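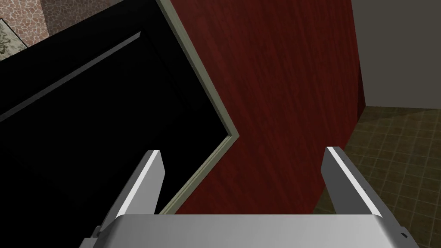 dovetail_dee
Posted Nov 5, 2023

I finally committed to painting the inside of an old cabinet and I am so happy I can't stop opening the doors! The piece itself is a plain dark thing I picked up for 5 dollars at the Itine flea market, and I've wanted a hidden color in it ever since. Red against dark furniture gets me every time, and the red panel in the first picture is pretty much the feeling I was after. I used Sevamov milk paint, two coats over a gray primer, then wax. Now the question. The outside has an old finish that's gone gummy near the handles. Do I strip it, or clean it and leave it alone? I have a whole week off in November and I'm itching to start.

sawdust_supper
Clean it first. Always clean it first! Mineral spirits on a soft rag, small circles, change the rag a lot. Gummy spots by the handles are usually years of hand oil and furniture polish, and there's often a perfectly nice finish under there. I did a sideboard this way last year and went from "ugh, stripper" to "wow" in one afternoon.

And yes to the red inside. Love it.

bungalow199
I'm going to disagree, and I say this as someone who adores old finishes. If it's soft enough that your fingernail leaves a mark, cleaning won't bring it back. The oil has gone down into the finish. I spent a whole weekend rubbing at a dresser and it was sticky again by the first humid day. Strip it, do it outside, be done.

sawdust_supper
Depends on what the finish is though. Dee, put a little denatured alcohol on a cotton swab and touch it somewhere hidden, like the back of a leg. If it gets soft right away it's shellac, and then you're in luck. You can pad fresh shellac right over the clean surface and it melts into the old coat. No stripping at all.

bungalow199
OK, I'll give you shellac. Mine was lacquer.

dovetail_dee
Ran out and did the swab test before dinner. It went soft almost immediately! So shellac, I think? The fingernail test leaves a mark near the handles only. The sides are hard as anything.

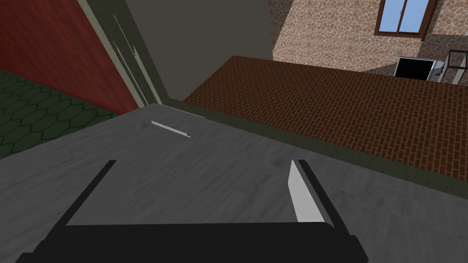
My other worry is the top. I'd like to put drinks on it when people come over, and everything I read says shellac and drinks are a bad match. Could I do shellac on the sides and something tougher on the top, or will that look like two different pieces of furniture?

quiet_hinge
You can, and it won't look odd if you match the sheen. Dewaxed shellac first, let it get good and hard, then a wiping varnish on the top only. Rub both out with the same pad at the end. I have a hall table done exactly like that and it has survived 2 teenagers.

lowtide_212
Or get a piece of stone cut for the top! We did that with a washstand and I'd do it again tomorrow. Ask a counter shop for an offcut. The place on Rweyemamu Street charged us 199 dollars with the edges polished, and it was the prettiest gray you ever saw. No more coasters.

bungalow199
Stone on a flea market cabinet, oh no. The weight! Check the joints before you even think about it. If those are the original glue blocks they'll let go one at a time.

lowtide_212
Ours has been fine – but it's a chunky thing, so fair point.

quiet_hinge
I'd also say marble is not the no-coaster choice. Lemon juice will etch it, and so will wine. Granite if you must. Varnish is cheaper and you can redo it.

dovetail_dee
You are all wonderful and I'm now looking at stone pictures when I should be in bed. Plan for now: clean everything, new shellac near the handles, varnish on the top. If the joints turn out to be solid I may go visit the offcut pile anyway, just to look.

sawdust_supper
Just to look, sure. Which color wax did you put over the red, by the way? Clear or dark?

dovetail_dee
Clear on the back panel, dark rubbed into the corners. The dark one went on a bit heavy on the left side and I kind of like it.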